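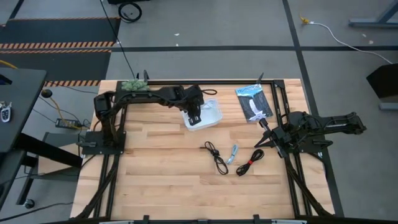

Beltdale Sorting Bench – butcher-block top, black frame

Sesitz workshop furniture > Benches > Beltdale

Price 2,121 euros incl. VAT, top and frame together. Delivery extra, see bottom of page.
Lead time 15 working days. Longer in June, we shut the finishing room then.
Page updated 26/03/2024

Rectangular bench for small stuff. Cables, adaptors, leads, parts that live in drawers and need to come out of them. Light wooden butcher-block top, black aluminium extrusion running along the edges. Shown with a few cables out on it and a clear plastic container. Cables, container and the rest of the kit not included, bench only.

The top

Light wood on purpose. Black cable on a dark bench is a pain, you lose the ends. On this you can see which loop goes where. We did try a darker oil last year and went back to the pale one within a few weeks.

Oiled finish, not varnished. It will mark. Wipe with a damp cloth, dry it off, fresh oil every couple of months if it gets daily use. Marks come out with a light sand along the grain. Please don't leave wet tubs standing on it overnight. No hot soldering irons straight on the wood either, use a mat – we get asked about this and no, scorch marks are not covered.

The frame

Black aluminium extrusion. Slots take standard drop-in nuts so you can bolt things on where you want them – posts, a lamp, a shelf. Move them later, no drilling. Hex key in the box, plus a bag of spare nuts becuase they roll under things.

Tighten the corner bolts again after the first 2 weeks. Wood settles a bit. Then leave it alone.

If the bench rocks it's nearly always the floor. Check with a level before you start undoing bolts.

Good for

Sorting and coiling cables before they go back into store
Packing small kits into tubs
Checking returns from hire or from a classroom
Light assembly, gluing with a sheet down

Less good for: sawing, hammering, anything with a vice heavier than you can lift on your own. Look at the Sikora bench for that, thicker top and a steel frame.

Keeping cables in order on it

Not strictly about the bench but people ring up. How we do ours:

Tip everything out, pull the long ones free first.
Coil each one loosely. Figure of eight if it's a longer lead, it comes undone without twisting.
Tie round the middle. Little red ties are good on black cable, easy to spot. Snug, not tight.
Tied ones to one side of the top, untied in the centre, so you know where you've got to if the phone goes.
Then into the tub. Clear one, so you can see what's in it wihout opening six of them.

Anything with a damaged end goes straight in the bin or to repair. Do not coil it nicely and put it back.

The Drovora tie pack has 30 ties, red only at the moment. Blue is coming, no date. Add at checkout.

Comments from buyers

Fenna De Graaf – Had it in our loan store since the autumn. Top is lovely. Frame took longer to put together than the sheet says, allow a whole afternoon with two people. Would like a version with a drawer.

Bogumił Tomaszewski – Good solid bench. One corner cap missing on arrival, new one came in the post that week. I put a mat down in front as the floor is hard and I stand there most of the day.

Drahomíra Holub – Fine bench, too dear. Oil smell for the first few days, open a window.

Reply from Sesitz: no drawer version planned, sorry Fenna. The assembly sheet has been changed, it now says about three hours.

Things people ask us

Can I buy just the top? Yes, phone for a price. Comes oiled both sides, no fixing holes.

Can I get the frame in silver? No. Black only.

Can the top be turned over when one side is worn? Yes. Undo the brackets underneath, flip, oil, refit. Two people for the flip.

Will it go through a normal door? In pieces, yes. Put together, measure first.

Can you cut it to my size? Sometimes. Send a sketch with all the measurements on to Jadwiga Kołodziej in the Sesitz office, she'll say yes or no. Cut tops can't be sent back.

Delivery and returns

Flat packed on a pallet, kerbside only. The driver will not carry it in. Have someone there. Check the corners of the top before you sign and take a photo of any dents, we need that for a claim.

Unused benches can come back, you pay the carriage. Oiled again by you = used.

Old benches: we don't take them away at the moment. Zdzisław Kwiatkowski at the Beltdale depot does sometimes want old butcher-block for shelving, ask when you book the delivery slot.

Spares

Corner caps, black
Drop-in nuts, bag
Top brackets, pair
Bench oil, small tin or large tin (large is out of stock)
Hex key

All spares sent by post. Quote the number on the sticker under the top.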